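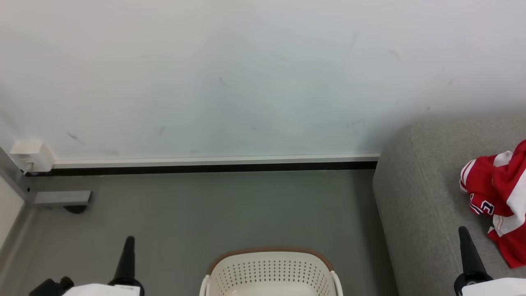
Weiße Wand mit Sockelleiste

Ferienwohnungen Flelside – Datenkarte

Der Datensatz enthält 326 Einträge zu Unterkünften in Clumville und im Tal von Silley. Jeder Eintrag nennt Lage, Bettenzahl, Entfernung zum nächsten Wanderweg und Saisonzeiten. Für 71 Häuser liegen auch Angaben zur Anreise mit dem Bus vor.

Stand: 13.7.22
Pflege: Hertta Toivonen, Agathe Millet
Format: CSV, UTF-8, Trennzeichen Semikolon

Bekannte Lücken
Preise fehlen bei über 40 Einträgen, meist auf der Seeseite. Die Spalte "hund" ist uneinheitlich ausgefüllt – leer heißt unbekannt. Die 13 Hütten am Renaud schließen im Oktober, Winterwerte gibt es dort nicht.

Korrekturen bitte mit Hausnummer und Ort melden.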